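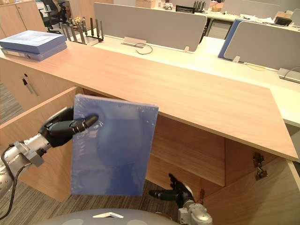
Right, I have finally started on the cupboard under the desk in the Umcombe office, which I've been promising to do since last July. Bear with me, this may run on a bit.

First job was deciding what deserves to live in there. It has one inner shelf and two doors, and for years it's been where things go to be forgotten (I found a scarf of mine, hello old friend!).

Books are going in there now. The blue one is still in its plastic wrapping and I can't bring myself to open it until everything has a home. Mebrat says that's silly and I should just read the thing.

The two blue binders are staying on top of the desk for the time being. I use them most mornings and I know perfectly well that if I put them away I'll be on my hands and knees by ten o'clock getting them out again.

Wajid asked whether tall books should stand or lie flat. I like them standing, spines out, with the heavy ones at the ends. Irfan lays all his flat and then has to lift 4 to get at the bottom one, so make of that what you will.

Oh, and wipe the shelf before you load it! I forgot and had to take 5 books back out again.

Drawers next. I've been putting those off, I think there are old Karum catalogues in there and possibly biscuits. If anyone wants the catalogues do shout, they're yours.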